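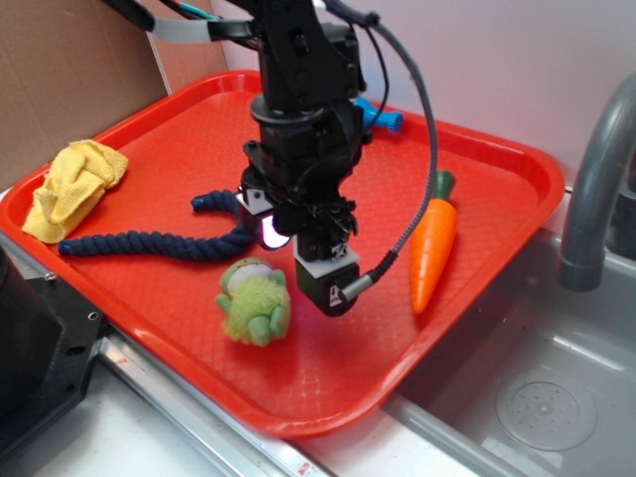 Customers had been asking for somewhere to keep pet toys together by the sink, according to Gakness, and most of them said they were tired of chasing wet rope toys round the utility room. The homeware firm has now added a toy tray to its Lirulell range, in shops from February.

The Lirulell tray is bright red plastic with rounded corners, a raised rim and a diamond-textured base. It sits on the worktop and holds a rope toy, a few plastic chews and soft toys, with space left for a folded towel. The rim keeps drips off the counter – a common complaint with flat mats.

Gakness tried the tray in 11 homes before settling on the final size. Two earlier versions were dropped, one for being too deep to wipe out easily.

The tray costs £11 and comes with a 3 year guarantee. It can be washed by hand in warm soapy water. Toys and towels are sold separately.

Stock will be held at the Ghaffari warehouse, and shops can order now using product code 3655. Trade orders placed before the end of February will be delivered free.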